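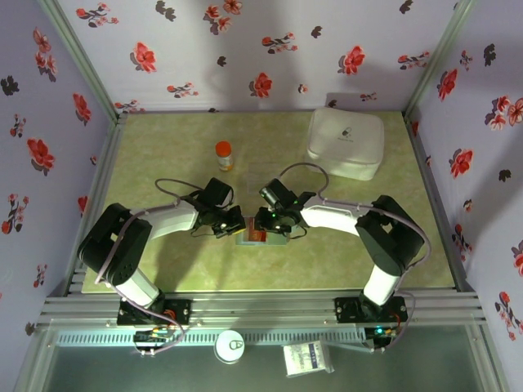
Védís Eskildsen wrote in to complain that her small-things pouch has become a small-things grave, and could we please do a page on what belongs in one, because she found a mint in hers that was older than her car.

Very well, Védís. A pouch is a drawer with a zip, and it goes wrong in the same way a drawer does. You put in a plaster, a sachet and a little bottle, feel organised for an afternoon, and by June you are carrying a kilo of receipts.

Tip everything out on a table. A clear table, please, with the post and the fruit bowl moved somewhere else. Shake the pouch upside down over the sink and wipe the inside with a barely damp cloth, then leave it open overnight. Mine had sand in it, and I had not been near a beach.

Now lay the flat things flat. Packets, sachets, cards and wipes all look alike when they're crammed in on end, and you will pull out the wrong one every time. Print side up, one deep, and you can see what you own. I had 21 sachets of sugar from various cafés, which says something about me that I'd rather not look into.

Check dates while they're out. If the date has rubbed off, so has your claim on the contents. Any packet with a soft corner gets used this week or binned. Half-used wipes dry out however firmly you press the sticky flap, so give the last of them to the bathroom taps.

Small bottles want more suspicion. Tighten the cap, turn the bottle over on a sheet of kitchen paper and go and make tea. If there's a spot on the paper after 30 minutes, that bottle stays at home.
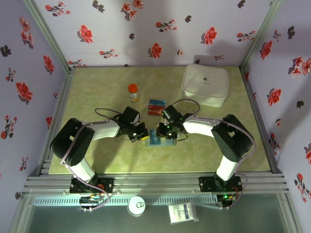

The ones that pass can travel, but stand them along one side of the pouch with the caps all pointing towards the zip. Packets go in next, flattest at the back, the one you reach for most at the front. Anything with a sharp corner goes in a bit of folded card, or it will find the nearest sachet and have a word with it.

Leave a finger's width at the top. A zip that has to be coaxed round the corners with a thumb is telling you to take something out. Take out the sugar.

If the zip is stiff on an empty pouch, run a candle stub along the teeth, both sides, then work the slider up and down a few times. Pencil does the job too, though it leaves a grey line on a white pouch that you'll be looking at for years.

Keep a second, uglier pouch at home for refills. I use an old Brøndum pencil case with a broken tab. When something runs out, it gets topped up from there on the same day - or the day after, if there's anything good on.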